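Minutes of the Edholm Repair Group, monthly meeting

**Present:** Mircea Toma (chair), Katsuhiko Tsuchiya, Reda El Ouafi, Aitana Cifuentes (minutes)
**Apologies:** Ikechukwu Oyewole, who sent written comments, read out under item 3

**1. Previous minutes**

Agreed, with one change. Katsuhiko did not "welcome" the Markton offer last time. He asked what was in it for Markton, and would like that recorded. So recorded.

**2. The Markton desktops**

Mircea reported on the offer. Markton are clearing an office and will let us have 40 used desktops at 11 pounds each, as seen, without drives. He thinks they are a decent buy for the homework club and wants a decision before the other buyer, Radu, makes an offer.

Reda asked who had told us there was another buyer. Mircea said Markton had. Reda said that sellers generally do say that.

The meeting then looked at the Dell.

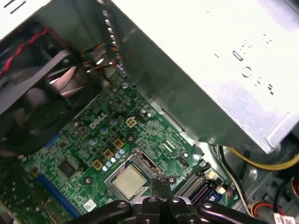 *Dell board with the processor in its socket, power supply above.*

Katsuhiko's view was that a tidy board tells you very little. He accepted that the capacitors by the socket are easy to get at and that the retention lever is a plain one anybody could learn to use. He did not accept Mircea's phrase "good as new" and asked that it be kept out of any letter to parents.

Reda raised the power supply, which sits over part of the board. He expects beginners to catch their knuckles on the folded lip and to pull on the cabling under it. Mircea said beginners had managed worse. Reda asked for the name of one. Mircea will come back to him.

Aitana asked whether anyone had tested memory, ports and fans on more than one of the machines. They had not. It was pointed out that the offer is for 40.

**Agreed:** no money to be paid until five machines, chosen by us and not by Markton, have been run for an evening each.
**Action:** Mircea to write to Markton. Reda to do the choosing.

**3. Processor swaps as a class**

Mircea proposes a short class on taking out a processor and putting one back, to start in September. Ikechukwu's comments were read out. In short: he doubts that people who bring us a slow computer want a lesson in processors, he thinks most of them want it quicker by teatime, and he would sooner see a class on backing up photographs. He adds that he said all this last year.

Katsuhiko agreed with the first half. He said the job itself is short, and that the trouble lies in the handling. People put their thumbs on the underside, or set the chip down on whatever is nearest, and then blame the motherboard.

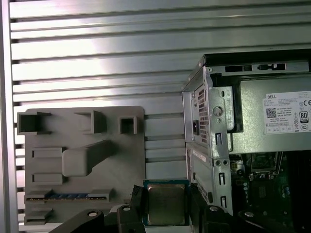
Edholm, Feb 23, 2019

Discussion carried on from here with the processor out. Katsuhiko wants the rule for the class to be edges only, every time, and wants it taught before anyone lifts a lever. Reda asked how he proposed to enforce that with eight people at once. Katsuhiko said he did not propose to have eight people at once.

There was some back and forth about the "80 PLUS" badge on the power supply label. Mircea would like to use it when asking for a grant, as proof that the machines save electricity. Aitana said it is a badge for the power supply and says nothing of what the rest of the computer draws, or of how long a child leaves it switched on. Reda suggested borrowing a plug-in meter and writing down what it says. Mircea felt this might spoil the application. The others felt that was a reason to do it.

On the mesh in the chassis wall, Katsuhiko asked that dust be dealt with before the class and not during it. Agreed without discussion, for once.

**Agreed:** one trial session, four places, scrap processors only. Ikechukwu's class on backups to be costed alongside it so that the two can be compared.
**Actions:** Katsuhiko to write one side of paper on handling. Reda to find a meter. Aitana to tell Ikechukwu he has been listened to.

**4. Money**

Balance stands at 387 pounds. The desktops would come to 440. Mircea said he had assumed the Tanus grant of 2,000 would be in by then. Aitana reminded him that it has not been applied for. Katsuhiko asked whether we could buy fewer than 40. No one had asked Markton this.

**Action:** Mircea to add the question to his letter.

**5. Any other business**

Reda has had the good screwdriver set back, less one bit. He would like the bit.

The proposed new logo was put off again. Katsuhiko remains unconvinced that we need the old one.

Next meeting when Mircea has had a reply from Markton, in writing.

*Minutes taken by A. Cifuentes. Corrections to me, please, before the next meeting and not at it.*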